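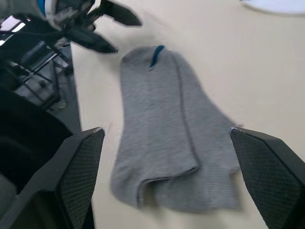

The rules of the Trellolero Club required that every entry be submitted by Thursday, and Zlata Horobets, in her capacity as secretary, had read them aloud twice.

"Section 4," she said. "The entrant shall sort the household linen without human assistance."

"Is a sock linen?" asked Symonenko.

The matter was referred to the handbook, which was silent. It was therefore entered in the minutes that a sock was linen for the purposes of the competition, and the trial was permitted to continue.

Print this page
E-mail this story

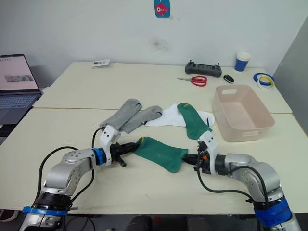 The club's entry at work on a green sock.

Esten kept the record. He had been instructed to write down each attempt and to express no opinion. By evening he had filled 2 sheets, and beside attempt 40 he had written "Good," which he then struck out and initialed.

"The Bodau school has reached 88," Symonenko observed.

"The Bodau school uses towels," said Miss Horobets.

She asked that this remark be left out of the minutes. Esten, whose pen was already moving, inquired under which section such a request could be made. She opened the handbook again and began to look.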